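I drove a robot around a kitchen and only hit one wall

2 Apr 2022

I've written up plenty of robot demos for this page, and until last month I had never been allowed to touch one. That changed in March, when Loditz invited a handful of local people to try the software they use for teaching household robots. The kitchen exists only inside a computer, the robot does too, and you steer it with a pair of handheld controllers. I was terrible at it, and I want another go!

The idea is easy enough to explain. A person does a chore through the robot, the software saves every movement along with what the robot's cameras were showing, and that saved run becomes one lesson. Stack up enough lessons and a program can be trained to copy them. Loditz calls the whole package Brastico, and the team has 1317 good runs saved in it so far. They are after plenty more before the summer.

The first thing I had to get used to was looking out from the gripper. You have two pale fingers in front of you, a slice of whatever is ahead, and that's your lot. I spent my first few minutes peering into the gap beside a dark brown panel, trying to work out how far I was from the shelf behind it.
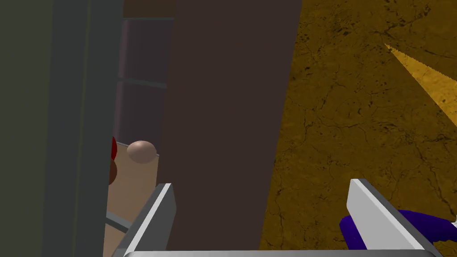

The gripper's view of the shelf, with an egg-shaped beige object resting on it.

Edit Erdős, who runs the teaching sessions, sat next to me and was very patient (she has clearly watched a lot of people flail). Her main tip was to stop moving my shoulders. The controllers pick up everything, so if you lean in for a better look, the robot leans in as well, and then you correct, and then it corrects, and before long the two of you are wobbling about like a shopping cart with a bad wheel.

"Park your elbows and let your wrists do it," she told me. I parked my elbows. It helped a lot, at least until I got excited and forgot.

My second try was in a tighter corner, with bricks on one side and a big green grid on the other, and the jaws wide open between them. I bumped the bricks. Edit said everybody bumps the bricks. A run like that gets thrown out, by the way – the team only keeps the ones where the chore gets done without a collision.
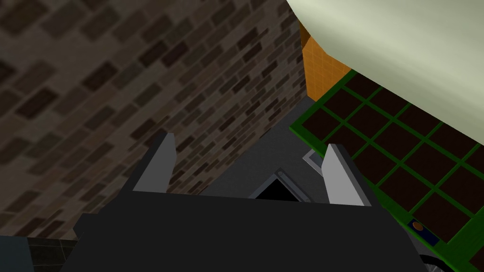 What the sessions are for

Loditz wants a robot that can cope with kitchens it has never been in, and that means the lessons have to come from lots of different hands. Edit reckons she can tell who recorded a run just by watching it play back. Some people swoop. Some creep along and stop every second to think. I'm a creeper with sudden bursts of swooping, I'm told, and she was polite enough to call that useful.

Each visitor gets nine tries at a chore, with a break in the middle, and there's a limit of 300 seconds on each one. That sounds generous until you're in there. I ran out of time on my first three without picking up a single thing, and by then my hands were sweating so much I had to wipe down the controllers.

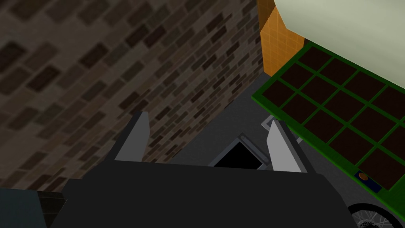 Judging depth was my real trouble, and Edit says it's the usual trouble for beginners. With only a flat screen to go by, I couldn't tell whether something was right below me or a good reach farther on. She got me to stop staring at the target and pick out things around it instead. So I lined up my two fingers on either side of the dark square with the thin gray rim down on the floor, and used the edge of the green grid to keep myself from drifting right. Slow, but I could finally tell where I was! The next version, which the team has nicknamed Moulin, will add a faint buzz in the controllers when a finger touches something, and I would have paid good money for that.

There's a wider view you can switch to as well, with both arms in it. I liked that one best. You see the white torso and the arms reaching out ahead of you, a tall pale door standing open, and over on the right a marble countertop with a white bowl. Everything sits at a mad tilt, though, and I did catch myself tipping my head to match.
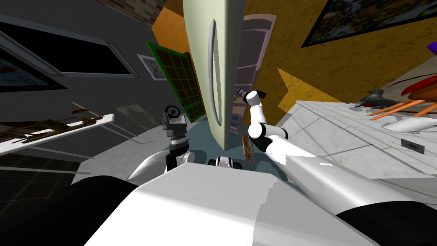
How to have a go

The next round of sessions will be at the Virnby library, in the upstairs meeting room. They're free, you don't need any experience, and Loditz supplies all the gear. Put your name down at the front desk. Wear short sleeves if you can, as my cuffs kept catching on the controller straps.

I've already signed up again, and I'm practicing keeping my elbows still at the dinner table.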